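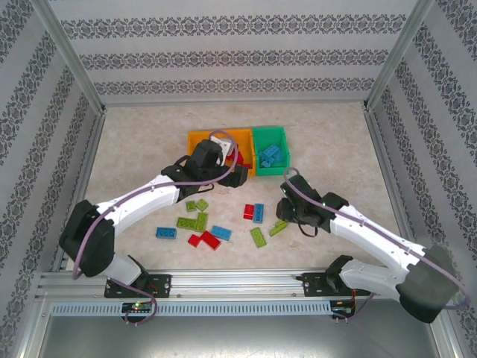 Reds in the orange bin, blues in the green one. Greens still all over the table.

Brick sort, Bekimcombe, August

Quick page, will tidy it up later. The Lehner Road toy library got given a big mixed lot of building bricks and they need to go out again in colors, so the kids can borrow a set and get a set. 2,330 pieces by the sheet that came with it. I haven't checked the sheet and I'm not going to.

Captions and notes all in one lump for now.

The bins
Orange one is the wide one, green one butts right up against it on the right. Red goes in orange, blue goes in green. Yes, we know. Everybody asks why the green bin isn't for the green bricks. The labels were done before anyone looked at the colors and then half the lot was sorted, so it stays. Once you've done a handful your hand just goes there.

Blue pile
Small so far, sitting toward the low side of the bin, studs pointing every which way. Don't bother stacking them neat, they get tipped into a bag at the end anyway.

The strays
Red, blue and lime green mixed on the tabletop in front of the bins. Greens are winning. Squares, a few long ones, two of them end to end making a sort of corner. I like the corner. Somebody is going to think it's a letter.

Red and blue side by side
Near the middle there's a blue one right up against a smaller red one, long edge to long edge. Easy to grab as a pair by mistake. Check before you drop, a red in with the blues is a pain to fish out later.

The two reds at the front
One small and square, one bigger, both on a slant. Sizes don't matter for this round. Color first, size is a seperate job and we haven't even got boxes for it.

The tabletop
Beige marbled stuff, cream and tan and gray patches. Good for this. Lime green jumps right out at you, so do the blues. We tried the dark table in the Uster room first and lost every blue brick on it, never again.

How we're doing it, for anyone coming in cold:

Tip out a scoop. Not the whole tub, a scoop. Spread them so nothing is lying on top of anything else. Reds first, then blues. Leave the greens where they are till the other two colors are gone, then whatever's left on the table is green and you can sweep the lot off the edge into a bag in one go. Saves a whole bin. Odd colors (there's some yellow in the bottom tubs, a bit of white) go in the ice cream box by the door.

Stuck-together ones: pull apart before they go in. Use the flat splitter, not teeth. There is a splitter in every tub now.

Anything chewed or cracked, out. Anything with a sticker on it, keep, stickers come off with warm water and a thumbnail.

Ten tubs in the lot. Seven done when I typed this, so we're past the worst. Tub 6 was the nasty one, full of wheels and tiny clear bits and what I think was a raisin. The last few look like plain bricks all the way down, should be fast.

Bagging
Mesh bags, one color to a bag, tied not knotted. The Indard shelf is for finished bags only, please stop putting half ones up there, I pulled down a bag marked BLUE last time and it was a third red. If it isn't full leave it in the bin with the lid off.

Washing happens after sorting. Mesh bag straight in the sink, warm water, drop of dish soap, swish, rinse, hang over the tub. Dont use the dryer. We had a batch go in the dryer a couple years back and the long ones came out bowed, they sort of fit but they rock.

Where they're going
Small sets to the Saturday-type shelf by the front window, the one at kid height. Big bags to the back for groups to borrow. If you run a group and want a single color, ask, we can do all green pretty easily, we have a silly amount of green. Reds are short. If you've got spare reds at home bring them in, doesn't matter what size, just not the super chunky toddler kind, those don't fit with these.

Things I still need to do
- new labels (yes, matching ones, next time)
- lids for both bins
- more mesh bags, the medium ones
- find the other scoop

More to go up when the last tubs are through. If a bag you borrowed turns out to have the wrong color in it just keep it in there and tell us when it comes back, no big deal.

Posted in: Toy Library > Galleries > Sorting & Repairs

Contact us | Borrowing rules | © Bekimcombe Toy Library | Back to top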